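February 9, 2025

Flatbread notebook, cauliflower base again

Carried on from the last entry, in which I wrote "nearly there" and underlined it. I'd like that struck from the record.

Aim for today: a base that can be folded over a filling without splitting along the fold. Flat is solved. Flat has been solved since June and I'm tired of being congratulated for it. The folded one still opens like a cheap suitcase.

Went in on a Sunday to have the big oven to myself. Found the big oven full of someone's trays, cold, with a note saying DO NOT MOVE. Used the small oven. The small oven runs hot at the back left, so every tray got turned halfway through and I've marked which corner was which.

Cauliflower: two heads from Ezzat, both decent, one with a lot more stalk than I'd paid for. Grated raw, no stalk. Riced weight after trimming was 381 g, which I split evenly between two bowls and then spilled a bit of the second. Call them equal. Anyone wanting better can come in on a Sunday themselves.

Bowl A: steamed, cooled, wrung out in the cloth. One egg, the hard cheese, salt, a spoonful of psyllium husk.
Bowl B: salted raw, left to sit for 30 minutes, wrung out, then the same again.

Wringing remains the whole job. I got far more out of A than B, and my wrists would like that written down. The Irnadine cloth is better than the old muslin. It doesn't shed, and it rinses clean if you do it straight away. If you leave it in the sink over lunch it smells like a school corridor. I left it in the sink over lunch.

Rolled both between sheets of paper. A went out smoothly and held an edge. B cracked round the outside and I patched it with my thumb, so B has a thumbprint in it from here on and any praise for its looks should be shared. 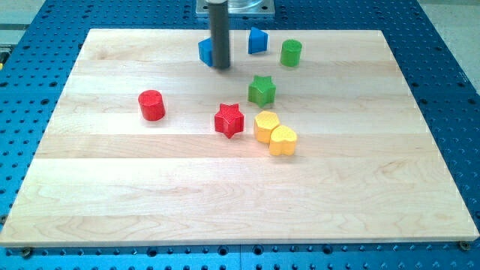 Board with the coloured blocks on it.

First bake, small oven, middle shelf. A came out pale and bendy, a bit like a damp beer mat. B had more colour and tasted better on its own, properly nutty, with a crisp rim. Annoying, because B is the one I'd written off.

Filling was the plain one: Baro tomato from the jar, cooked down until a spoon left a track in it, chopped olives, mozzarella torn and drained on paper. No mushrooms. We had a talk about mushrooms last time and the minutes are on page 4.

Folding. Let both sit until I could hold a hand flat on them. A folded and stayed folded. A hairline split at one end, under a finger's width, which I pinched shut. B split the full length with a noise. I folded the rest of it anyway in the spirit of enquiry and it became a sort of hot salad.

Second bake on A only. Brushed with oil, seam underneath. Leaked a little cheese at the pinched end. Rested it before cutting, for once, and the slices stood up. Bottom slightly soft in the middle, where the tomato sits. Taste fine. Taste a bit like being good. It wants more salt, and I'd put garlic in the base next time.

Thoughts, while the tray soaks:

The steaming matters more for the bend than the egg does, I think, but I changed nothing about the egg today so I can't claim that. B's flavour is from raw cauliflower getting some proper colour on it. Try steaming half and leaving half raw. Try rolling thinner towards the fold line. I keep wanting to add more cheese, and each time I do it gets nicer and less like anything I'm supposed to be making.

Also tried warming a slice of A in the box from the Driveo bag, to see how it travels. Lid on, it sweats and the base gives up. Lid ajar, it survives up to the length of my walk home, after which there was no more slice to test.

To do before the next go:
Buy psyllium, the tub is down to dust.
New label for the salt. It says sugar. It has said sugar for months.
Boil the cloth.
Ask whose trays those are.

Leftover B is in the fridge, top shelf, under foil. It's perfectly edible with a fork. Please eat it so I don't have to write about it again.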